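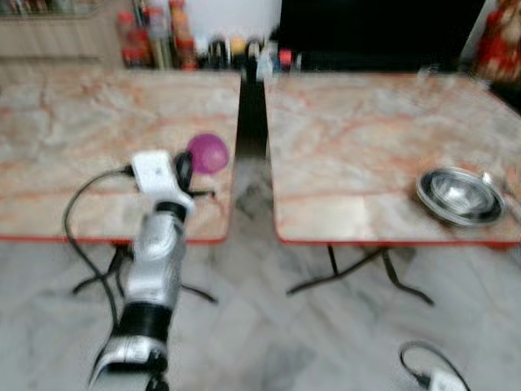 I get asked a lot how I set up a pick-up job across two tables without something getting bumped, dragged or knocked over. So I finally wrote down my routine. It's the same list I use on every Okus session, and it takes me less time than making coffee.

## Before you power up

**Fix the height first.** Folding tables are great (cheap, light, easy to store) but they wobble. Lock the legs, then lean on each corner with your palm. If the top moves, shim it or swap it.

**Decide what to do with the gap.** If your tables don't meet, treat the gap as a no-go strip. I write it into the task sheet: no handing over above it, no setting down within a hand's width of it. A ball that rolls in there means a full stop and a walk around the table!

**Follow every cable with your finger.** Start at the gripper and go all the way back to the base. You want enough slack for the longest reach, but no loop low enough to hook a table leg. I clip mine with Niner straps and I still check them each time.

## Speed and reach

I keep my first run at 68 millimeters per second. Yes, it's painfully slow. Do it anyway. You'll spot a finger coming in too low over the table edge long before it touches.

1. Run the path with nothing on the tables.
2. Add the small item you want picked up, and run again.
3. Add the bowls, spoons and other stuff last.

Three clean passes in a row and I'll go up to 193. One bad pass and I start over from the empty run, even if I'm sure I know what went wrong.

Handles deserve a special mention. A spoon or ladle sticking out of a bowl makes that bowl a lot wider than your software thinks it is, so measure to the tip of the handle.

## People

My line is 400 millimeters past full reach, marked with tape, and no feet inside it while the arms have power. Stop button in your hand or right next to it. If you've got two arms, one button has to stop both. Test that before the first pass, and again after lunch.

## Write it down

I log the speed, the table positions and every stop, including the boring ones. The Banov template works fine, and so does a paper notebook. Put the date on each page and leave the crossed-out bits readable.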